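Search this site

Bitstead Home Repair Fund: progress report to the Reuter Foundation
Prepared by Etelka Hajdu, program lead
11 December 2025
3 min read

Dear Yanling Fu,

We are so pleased with how this period has gone! When you approved the grant in June, the plan was to offer free home checks to older owners in Ondar and then pay for the most urgent repairs. The checks are now done in 213 homes, and the repair side has finally caught up (it lagged badly at first, as you'll remember from our call).

Home checks

Rima Darwish and Tülin Oral split the town between them, with Rima taking the older streets by the mill and Tülin the newer ones uphill. Each visit covers the roof, gutters, wiring, plumbing, stairs and crawl space, and the owner gets a short written list, worst problem first. We dropped the old scoring sheet. People kept asking what a "C minus" furnace was, and the plain list has gone over much better.

Water is still the big story. Clogged gutters, missing downspouts, soil that slopes toward the house. Tülin has become a real evangelist for downspout extensions, and I have to say she's won me over.

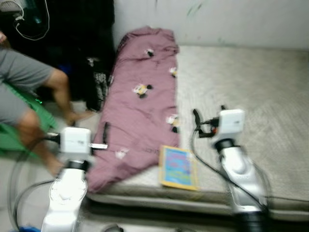
Can an owner ask for a second visit after the repairs are finished?
Any owner in the program can, and there is no charge. They call the office, and we try to send the same person who did the first check.

Repairs

We have finished repairs in 40 homes. Most were small jobs: handrails, outlet covers, a leaking shutoff valve, attic hatches that never closed properly. The bigger ones were roof patches and two porch rebuilds, both on the mill side. One of those porches had rot running well back into the rim joist, so it took longer than planned and used up the slack we had in the lumber budget. The owner is thrilled with it, and so are we.

Hamo, our contractor for electrical work, has been a pleasure to deal with. Their crew calls ahead, cleans up, and explains the work to the owner before leaving. We'd like to keep them on through the spring.

Money

Repair spending is on budget overall. We have $3,934 left in the materials line, all of it set aside for gutter work that has to wait for better weather. Dörte Grube has the receipts sorted by address and can send you the full set whenever you want it.

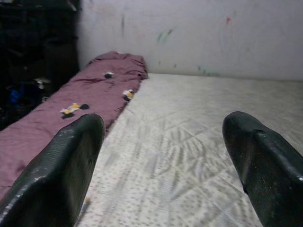
What comes next

There are 5 homes on the urgent list, and all of them have a contractor assigned. Three need roof work, one needs a new service panel, and one has a basement stair that Rima would like gone as soon as possible. (So would I, having gone down it.)

We also want to try an evening class on reading an inspection report. So many owners have an old one in a drawer and have never gotten past the first page! Tülin has a draft outline, and we can run the first session in our own office with no extra funding.

One request: could we move the gutter money into the spring period without a new application? Dörte needs your answer in writing before she closes the books.

With warm thanks,
Etelka Hajdu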